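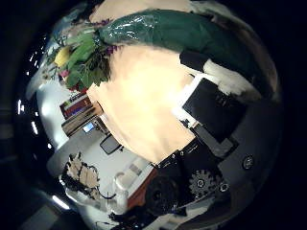
How long should cut flowers stand in water before I arrange them?
Two hours is enough for most garden flowers. Woody stems like lilac do better with four.

Section 4. Filling the Stira table vase

Before you begin, wash the vase with warm water and a little dish soap. Rinse it well, as soap that stays inside will colour the water and shorten the life of the flowers.

1. Put the vase on a level surface, away from the heater and from direct sun.

2. Press the Prulo stem grid into the neck until you hear a small click. The side with the raised ring must look up.

3. Pour in 200 mL of cool tap water. Do not fill above the line inside the neck.

Note: If your tap water is very hard, you can use filtered water. Distilled water is not needed.

4. Remove all leaves that would sit under the water line. Leaves in the water go soft and smell bad after a few days.

5. Cut each stem at an angle with a sharp knife or with garden scissors. Kitchen scissors can crush the stem – please avoid them.

CAUTION: Always cut away from your hand. Keep the knife out of the reach of children.

6. Place the greenery first, then the large flowers, then the small ones. Turn the vase a little after each stem, so that all sides receive the same attention.
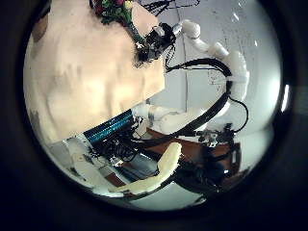 7. Check that every stem reaches the water. A short stem can be moved to the outer holes of the grid, where the glass is less deep.

8. Change the water every second day, and cut a small piece from each stem when you do it.

Note: In July and other warm months, change the water each morning.

CAUTION: Lilies are poisonous to cats. If you have a cat at home, choose other flowers.

To order a replacement grid, please give part number 2091.

Related items
Cleaning the stem grid
Drying flowers at home
Pop bud vase: set-up guide

We use cookies to remember your language and your region.

© Atulier | Contact us | Back to top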